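Home > Newsletter > Household Bills > 2018-02-06

Budget billing from Curkero: read the settle-up line first

If you buy power from Curkero you have probably had the flyer by now. It offers "level pay," the same amount every month, no surprises. We have read the terms that go with it, all of them, and we would hold off on signing until you have done a little arithmetic of your own.

The idea is an old one. The company looks at your last year of use, divides it by twelve, and bills you that much each month. You overpay in mild weather and underpay when the heat is running. At the end of the plan year the two are supposed to come out close. Whether they do depends on who did the estimate, and the estimate is Curkero's.

One subscriber in Fotmont sent us a full set of bills. Level pay was set at $283 a month. In December the true-up arrived, and it asked for $579 on top of the regular payment, due in 24 days. Nothing in that was against the terms. Section four says the company "may review" the monthly amount during the year. It does not say it will, and in this case it didn't. A review in the summer would have spread the shortfall over several bills.

There is also the matter of credits. If you finish the year ahead, Curkero rolls the money into the next plan year unless you ask for it back in writing. Any credit over $500 is supposed to be refunded without a request. Under that, it sits there, and we could find no mention of interest.

Clestell runs a similar plan with a review every quarter, and prints the running balance on the front of the bill. That seems to us the least a customer should get. Khunthong dropped its plan for new accounts and now offers only a choice of due date, which may suit people whose trouble is timing and not the size of the bill.

Before you enroll:

Add up your last twelve bills and divide. If the offer is well under that figure, ask how they got it.

Find the running balance. On Curkero bills it is on page three, under "Plan Activity," in the small type.

Ask what happens if you move or switch in the middle of the year. With Curkero the whole balance comes due on the final bill.

Check whether auto pay will take the true-up as well. The flyer is silent on this. The terms say yes.

We asked Curkero why the monthly amount isn't reviewed on a fixed schedule and were told the plan is "designed around customer convenience." We asked again and got the same sentence. If a better answer comes in we will print it.

Level pay may still be worth having if your income is steady and your winters are not. Just keep the difference set aside somewhere until the plan year closes. 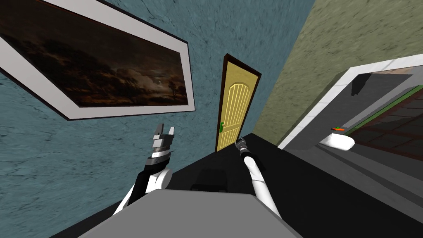 A reader in Fotmont wrote in to say that the monthly amount can be raised if you call and insist, that it took two calls, and that the new figure didn't show up until the second bill after that.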